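Covering the bench in cardboard: which tips hold up and which don't
Filed under Kitchen, Cleaning, Cheap Fixes

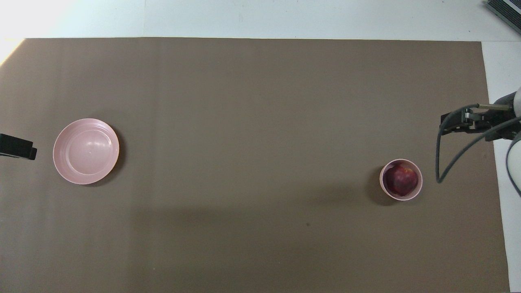

Why bother covering a white bench at all

White benchtops look great in the showroom. Then you own one, and you learn what beetroot does. The usual advice is to buy something: a silicone mat, a roll of liner, a tray made to fit. I've bought most of them over the years and I'm not convinced any of them beats a big flat piece of brown cardboard or heavy paper laid over the top.

That said, the cardboard trick gets oversold as well. I've seen it described as a cure for everything from scratches to slippery bowls. So I used it in our kitchen from April until the end of winter and kept track of which claims I'd repeat to a friend.

Claim: any old box will do

No. Boxes that have held fruit or meat are out, for reasons your nose will tell you. Shiny printed ones can leave colour behind if they get damp. Plain brown is what you want, and the bigger the better. One large sheet beats several small ones, as crumbs find every join.

Old fold lines don't matter much. People tell you to iron them out, which I tried once and won't again. If a crease stands up high enough to tip a cup, turn the sheet over and put a heavy chopping board on it overnight. If it doesn't, leave it alone.

Claim: it protects against heat

Don't trust this one. A warm mug is fine. A pot straight off the stove is a different matter, and paper near a burner is plain foolish. Use a proper trivet and keep the sheet well away from the cooktop.

Claim: it saves on cleaning

Mostly true for dry jobs. Peeling, shelling peas, sorting the fruit, repotting herbs, polishing shoes (not on the same sheet, please). You lift the two long sides, make a trough and tip the lot into the compost.

For wet jobs it's a waste of time. Once water gets underneath, the sheet sticks and you end up scrubbing brown fuzz off the very surface you were protecting. If you spill, lift the sheet straight away and wipe both the bench and your pride.

Leave a strip of bare bench showing along the back or one side. I was doubtful about this, but it gives you somewhere to put a wet spoon, and it reminds you not to push things right to the wall.

Claim: light plastic dishes are useless

I held this view myself for years, and I've gone soft on it. A shallow pink plastic bowl with a wide rim is easy to pick up with floury hands, and it doesn't crack when it lands in the sink. A small cup in the same sort of pink will hold one apple very neatly, which stops it rolling off while you deal with the rest. It's a silly little trick and I use it most mornings.

What plastic won't do is stay put. If you mix anything stiff in a light bowl it will walk across the cardboard. Fold a tea towel under it, or use a heavier bowl. The Rinix non-slip discs I was talked into buying gripped the bowl well enough and picked up every bit of lint in the house, so they now live in the shed.

Claim: you can tell a good apple by the shine

I don't believe it. A dark red, glossy apple can be mealy right through. Press gently near the stem and check that it feels heavy for its size. If you're washing a bag of them, dry them properly before they go in the bowl, or the bottom ones go off first.

And don't store them in a closed container on the bench. A wide open bowl is better, and the fridge is better still if you have the room. Keep them apart from the bananas unless you want the bananas to ripen in a hurry.

How often to change the sheet

The Vikham catalogue would have you change its liners after every use, and I can guess why. With plain cardboard used for dry jobs, I get 3 weeks out of a side. Then I flip it. Toss it sooner if it smells, if it has been wet, or if raw meat has been anywhere near it. Raw meat shouldn't be on cardboard to begin with; that's what a washable board is for.

Clean sheets go in the recycling. Greasy ones may not be accepted, depending on where you live, so check with your council before you fill the bin.

Is it worth it?

For sorting, peeling and general mess, yes, and it costs nothing. For hot or wet work, get a trivet or a tray. I still have a silicone mat in the drawer for pastry and I'm keeping it.

Next up in Cheap Fixes: bicarb and vinegar in the drain, and why I've stopped bothering.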